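# Chapter 3: Controls and the People Who Use Them

A control is any part of a product that a person moves in order to change what the product does. Handles, switches, dials and knobs all belong to this group. Their design draws on two fields that are often taught apart: the mechanics of small parts and the study of human habit.

Early work on the subject came from the workshops at Lustow, where Henrike Janssen compared 39 household appliances and recorded how their owners operated them. She found that most people reached for a control before reading its label. Shape and color guided the hand first – the printed word came later, if at all. Theano Sarantis extended this work to public buildings in Nadar and reached similar findings among older users.

This chapter introduces the terms needed to discuss such findings. Section 3.1 covers size and grip. Section 3.2 deals with color, contrast and placement.

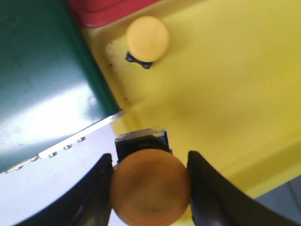

Section 3.3 turns to resistance, meaning the force a user must apply before a control responds. Students should review the units of force and torque in Chapter 2 before beginning that section. Exercises marked with a star require access to a workshop and should be completed in pairs.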